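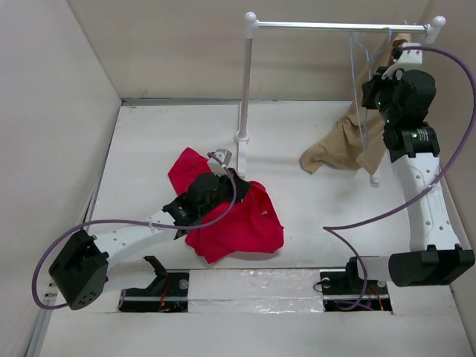

How does a robot know what to do next?
A computer program tells it, by looking at what the robot's cameras and sensors report and then choosing one small move after another.

Let's slow that down a little, because there is a lot tucked inside it. Think about hanging up a shirt. You just do it! A robot's program has to split the job into pieces, and the first piece is seeing. To a computer, a camera picture is a giant grid of numbers, and the program has to work out which numbers are the red clothes and which are the white table underneath.

Clothes make this extra tricky. A cup is always cup-shaped, but a shirt can be crumpled in more ways than you could ever draw – sleeves hide, and collars get buried in the folds.

Next comes planning. The program, which we'll call Zorkum, picks a spot to grab and a path through the air to get there. With two arms it has to plan for both, so they don't bump elbows or knock over the rack.

Last comes control. Zorkum might check where each arm is 400 times a second and nudge the motors a tiny bit each time. You do something like this when you carry a very full glass of milk across the kitchen.

And if the cloth slips? Then the program looks again and makes a new plan, even if that means 6 or 7 tries.

Try it yourself: close your eyes and ask a friend to guide your hands, using only words, to hang up a jacket.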